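4.2 Baskets, trays and the matter of the small round thing

We come now to the part of the study that gave us the most pleasure to carry out, and that we suspect will be of most use to anyone who has ever tried to keep a kitchen counter or a hall table in order. The households in Wirnisley and Vomham differed in a good many ways, but nearly all of them owned at least one open container that lived on a flat surface and had no agreed purpose. In the interviews these were called the fruit bowl, the key dish, the bits basket, the catch-all and, in one memorable case, simply "the place." We use the word catch-all throughout, following Baumgartner, although we do not share that author's rather gloomy view of what such containers say about the people who own them.

Of the 54 households that completed the diary, 18 kept a woven basket as their main catch-all. The rest used bowls, trays, shallow boxes or a mixture that changed from week to week. We had expected the material to matter very little, and we were wrong. People spoke about woven baskets with real affection. They described them as warm, forgiving and easy to move, and several mentioned that a basket can be dropped or shoved aside without any of the worry that goes along with a ceramic bowl. They also said, often in the same breath, that a dark basket hides what is in it, and that small things put into it in the evening are hard to find the next morning. One participant wrote in her diary that she had bought the same packet of batteries twice in June – both packets were at the bottom of the basket, one on top of the other.

This led us to look more closely at what we call the near miss. A near miss is an object that belongs in the catch-all, by the household's own account, but is resting next to it. Fruit was a frequent offender, as were balls of string, jar lids and children's toys. Our diary keepers were asked to note each near miss when they came across it, to say how long they believed it had been there, and to say what they did about it. The entries came to 600 in all, and reading through them was a cheerful way to spend several long afternoons.

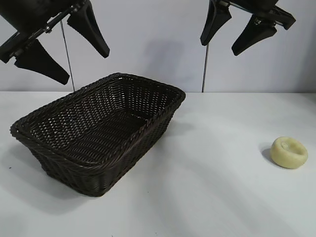 Figure 3. A dark brown woven basket and a small pale yellow round object on a white tabletop.

What struck us first was how patient people are with a single stray object. One item beside a basket was hardly ever described as mess. Diary keepers walked past it, wiped the table around it and sometimes picked it up, wiped underneath and set it down again in the same spot, all without feeling that anything had been left undone. A second item changed the mood quite noticeably. Once there were two or three things on the table, people began to write about "getting to it" or "having a clear-out," and the first item was then swept up along with the others as if it had been a nuisance from the start.

The second finding has to do with the surface itself. On a pale, plain tabletop the stray object was noticed sooner and put away sooner, and this held even in homes where the table was large and there was no shortage of room. On patterned cloths and dark wood it could sit for days. Several people told us that they had changed a tablecloth for quite other reasons and then found themselves tidying more often, a little to their own surprise. We would be careful about making too much of this, for the households with plain tables were also, on the whole, the ones with fewer people living in them, and our numbers are too small to pull the two apart.

Distance was less simple than the Zernavard storage scale would lead one to expect. That scale treats every object outside its container in the same way, however near or far it may be. Our diary keepers certainly did not. An item close to the basket was often spoken of as being "with" the basket, and so as good as put away, while the same item at the far end of the table was out of place. We therefore added a middle category for the analysis in Section 5, and we scored each entry in the diary keeper's own terms wherever the wording allowed it.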